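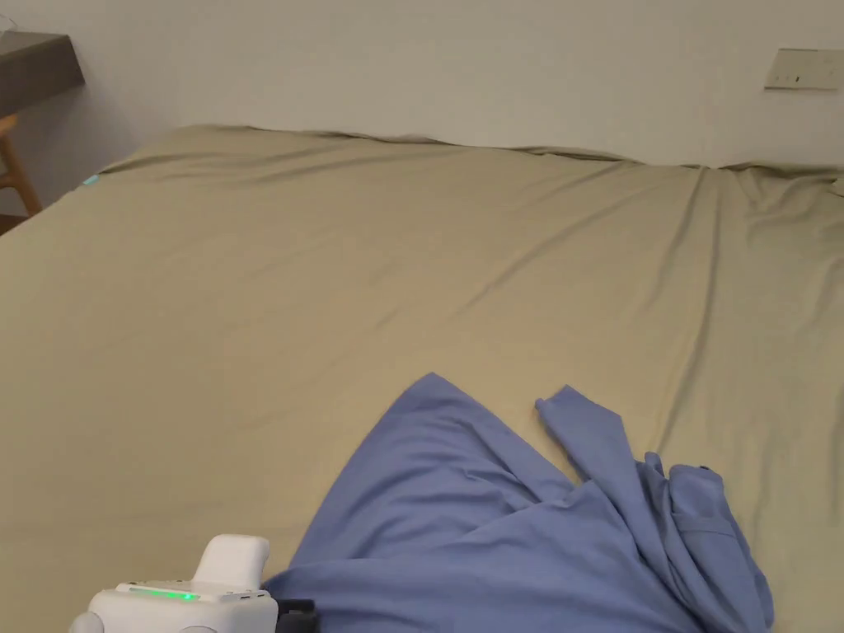

Why do so many people fold their laundry on a bed when they have a table in the next room?

Most of them want the space. A shirt with its sleeves spread needs more room than a kitchen table usually has to spare, and the bed is close to where the clothes will be put away.

March 11, 2025
By Busisiwe Msimang and Eero Valtonen

4. The bed as a work surface

We went into the Trivville household study expecting to write mostly about closets. The beds took over within days. Across the 38 homes that kept a laundry diary for us, people logged 299 folding sessions, and the word that kept turning up in the margins was "bed," often underlined. We were delighted. A bed is the largest soft, flat thing most people own, and very little has been written about what it's like to work on one.

4.1 Surface and grip

A fitted sheet pulls tight over the middle of the mattress and gives up toward the edges. Anyone who has tried to square a shirt on one knows the result: the cloth underneath moves a little with every stroke of the hand, and the garment picks up a crease that belongs to the sheet. Diary keepers had wonderful names for this. Our favorite was "the drag," and we have used it ever since. Drag is worst with cotton on cotton. Several people dealt with it by lifting the garment clear and laying it down again in one go, which works far better than smoothing it out by hand (we both fold this way now, and we aren't going back!).
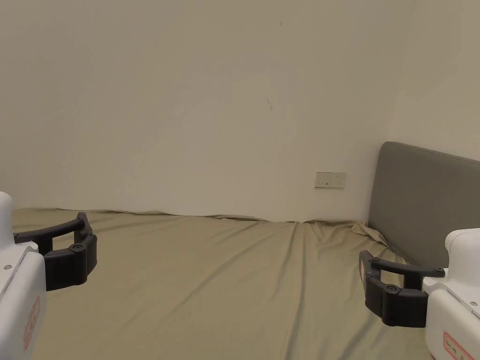

Figure 1. Bed with a khaki fitted sheet, plain wall behind and gray upholstered headboard at right.

Where a bed stands changes how it gets used. With one long side against a wall, the folder loses a place to stand, and finished piles tend to migrate to the far edge, where they are hard to reach and easy to knock over. A headboard helps more than we expected. People leaned towers of folded T-shirts against it, hung pants over it, and used its edge as a straight line to fold by.

4.2 Long sleeves

Then there are shirts, and we could happily have filled the whole paper with them. Long sleeves were the slow part of nearly every diary. They twist in the wash, they 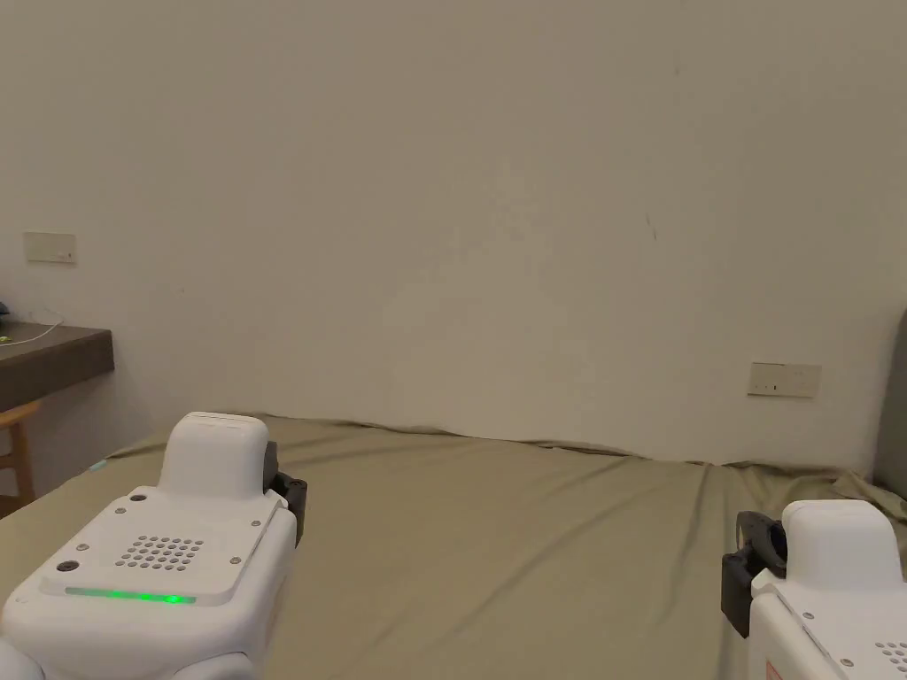
end up trapped under the body of the shirt, and they have to be found again before any folding can start. The method people taught us was simple enough. Hold the shirt by the shoulders, let it hang for a moment, lay it face down, and only then bring the sleeves in. Those who skipped the hanging step nearly always described going back to fish out a cuff.

We compared this with the flat-table routine in the Jorine handbook, which assumes a hard surface and a standing folder. On a mattress the last step, pressing the finished fold with the palm, does very little. The mattress sinks, the fold opens slightly, and the shirt looks a bit tired before it gets to the shelf. Fourteen diary keepers had worked out the same fix on their own: fold on the bed, press on something hard.

Comments (4)
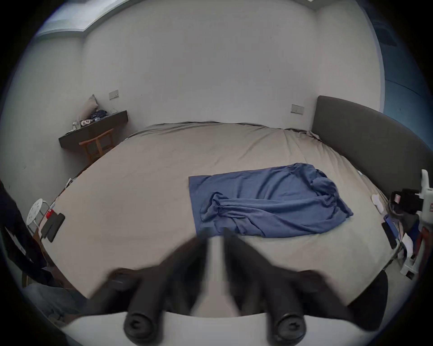
Lorraine Whitelaw: I'd argue the height matters more than the drag. Our bed is low and my back is finished after one basket, so the shirts get done first and the socks wait until the next day.

Heikki Hirvonen: Did you ask whether people fold on the made bed or on the bare sheet? I pull the comforter off completely. A puffy surface is hopeless for collars.

Busisiwe Msimang: Heikki, we did, and it's in Section 5. Plenty of strong feelings there!

Orvokki Salminen: Tried the hanging step with my work shirts last night. Much better. The sleeves still fight me.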